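Sultis Kitchen Gallery: Sink Run, Rovport

Text by Fotini Galanis. Fitting notes by Markos Stamatopoulos.

The Rovport kitchen was refitted over the spring and has been in use since June. The pages before this one cover the wall storage and the lighting. This page covers the sink run: the double basin, the faucet, the drying rack, and the counter on either side. The counter and backsplash were ordered through Katsaros and the sink was bought separately.

Two points on terms. "Left" and "right" are as seen by a person standing at the sink and facing the backsplash. "Rack" means the loose wire drying rack that sits in a basin. The pull-out rack in the dishwasher is called the dishwasher rack throughout.

Sink and dishwasher

The dishwasher is under the counter to the right of the sink. Dishes move from the rack down into the machine in one turn, with no walking. The old layout had the machine on the opposite wall, and drips on the floor between the two were the most common complaint on the survey sheet.

With the door down and the dishwasher rack out, the standing space in front of the right basin gets narrow. Stamatopoulos measured 18 inches of clear floor at the tightest point. One person can work there. Two people can't pass. The rule in the kitchen is that the dishwasher rack goes back in before anyone starts on food prep. 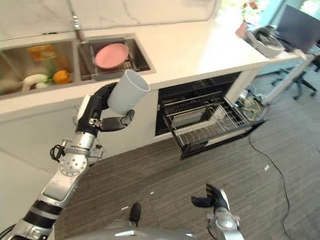 White cup held above the floor side of the counter. Pink plate on the rack in the right basin, dishwasher open and its rack empty.

The rack takes plates flat or on edge. Flat is quicker for a single plate that is going straight into the machine. For a full load they should stand on edge between the wires, largest at the back.

Cups are loaded on the upper level of the dishwasher where there is room, open end down. Anything with a deep foot ring holds water and has to be tipped by hand before it is put away. No change to the machine has fixed this, and none is planned.

Cables under the right end of the counter are still to be tied up. They belong to the desk at that end. A cable tray is on the parts list.

Produce in the left basin

The left basin is the produce side. The kitchen is stocked with play food, so items can stay out all day and be sorted again as often as needed. A white insert tray goes on the basin floor when the items have to be lifted out together. Without the tray, round pieces roll to the lowest part of the floor and end up near the drain.

The tray isn't an exact fit. It can sit square to the basin or at an angle, and at an angle it rocks slightly when loaded at one corner. Long items should go on first. The eggplant and the white vegetable are the longest pieces in the set and will hold the smaller ones in place.
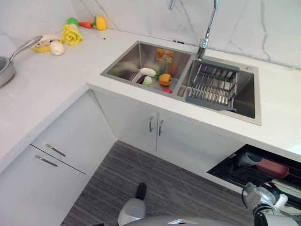 Produce tray in the left basin, rack laid diagonally in the right. Saucepan and yellow bowl on the counter at far left.

The counter turns a corner to the left of the sink, and that leg is used for staging. Pans go there with the handle turned in over the counter. Bowls stay behind the pan handles, where a sleeve won't catch them. The back corner is hard to reach for shorter users and is best kept for small items that aren't needed until the end.

Packages are a separate matter. Printed packs from the play food set are stood upright at the back of the basin when the floor is full. This is fine for sorting. It should not be copied with real cardboard, for the obvious reason.

A note on the basin walls: brushed steel picks up color from whatever is put in it. Visitors have twice reported a stain that was only a reflection. Move the item before reaching for the cleaner.

Faucet and back ledge

The faucet is a tall gooseneck in chrome, set at the back between the basins. The height was chosen so that the largest stockpot in the kitchen can be filled upright. The cost is splash. At full flow, water dropped from that height onto a flat basin floor will reach the counter edge. Half flow is enough for all normal work.

The ledge behind the basins tends to collect things. Small items left at the foot of the faucet are easy to miss and get pushed against the backsplash. The joint between backsplash and counter was sealed by Katsaros and should be wiped dry at the end of the day.

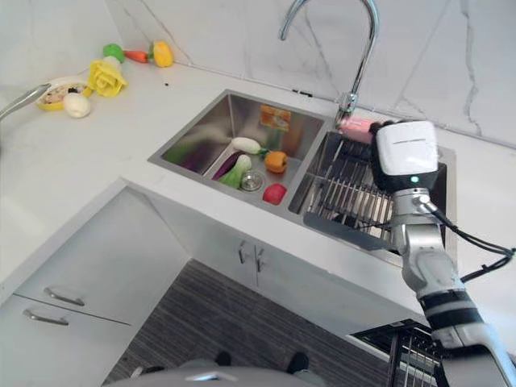 Pink item at the base of the faucet. Radish, orange bell pepper, eggplant, bok choy, and tomato in the left basin without the tray.

Cleaning around the faucet base takes a narrow cloth. Fold it in a strip, pass it behind the base, and pull both ends forward. A sponge won't fit in the gap, and pushing one in leaves crumbs on the seal. Lime marks on the chrome come off with diluted vinegar, but vinegar must be kept off the backsplash. Marble etches, and the dull patch is permanent unless the panel is polished again.

The same goes for cut lemon and tomato juice when real food is used. Wipe it off the wall at once with plain water.

Moving the rack

The rack is not fixed and fits either basin. The right basin is its usual place while produce is being sorted. Once the left basin has been cleared, the rack can go there instead, and the right basin is then free for filling pots or for soaking. In the left basin it spans the full width and rests on its two gray end handles. Check that both handles are seated before loading.

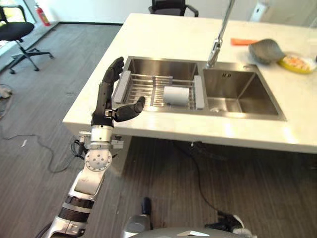 Lift the rack by the handles only. The wires will take the weight of a normal load, but they bend if the rack is picked up from the middle, and a bent wire lets small cups fall through. Stamatopoulos straightened two of them in the first month and would prefer not to do it again. After moving the rack, run a hand under each end to confirm that it sits level.

Sponges and scrubbers are kept on the back counter to the right of the faucet. They should be wrung out first. The earlier plan had them in a clip-on holder inside the basin, but the clip got in the way of the rack and was removed.

Parts still open on this run: cable tray for the right end of the counter, spare end handle for the rack, replacement drain strainer. The strainer supplied was too shallow by about 6 millimeters and has been sent back. Drawings for the counter cutout can be had from the Sultis office on request. The next page covers the desk end of the room.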